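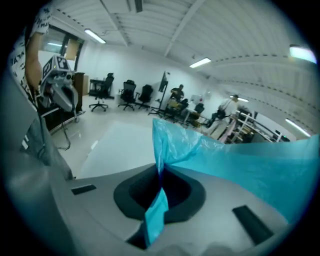 Storing and reusing plastic sheet and bags

Polythene keeps well if it is put away clean and dry. Most sheet that gets thrown out after one job has been folded damp, and the creases have gone black with mildew.

Washing. Use warm water and a little washing-up liquid. Do not go above 70 degrees, as thin sheet softens and will not lie flat again. Rinse both faces. Food bags that have held raw meat or fish should go in the bin.

Drying. Hang sheet over a line by its middle, with the two halves held apart by pegs or a length of cane. Bags dry fastest inside out over a bottle. Indoors, allow a full night. Check the corners and hems by hand before folding.

Folding. Fold lengthwise until the strip is a hand wide, then roll from the closed end so that air is pushed out ahead of the roll. Tie with cotton tape. Rubber bands perish and stick to the plastic.

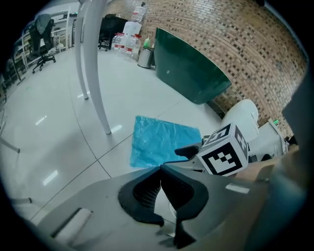
Rolls should stand upright in a box or crate, away from sunlight and the boiler. Light does more harm than cold. Clear sheet left on a south-facing sill through August will usually split along the folds by the next spring.

Labelling. Write the size on the tape, not on the sheet. Marker ink rubs off on paintwork.

Repairs. Small holes can be closed with clear parcel tape on both sides, with the corners of the tape rounded off. Wipe the area with white spirit first and let it dry. Patches on dust sheets last well; patches on anything that must hold water do not.

Niamh Keogh writes that she cuts worn sheet into squares for lining paint trays. 8 squares fit in one freezer bag. Let the paint dry fully before lifting the liner out.

Keep all bags and sheet out of reach of small children and pets.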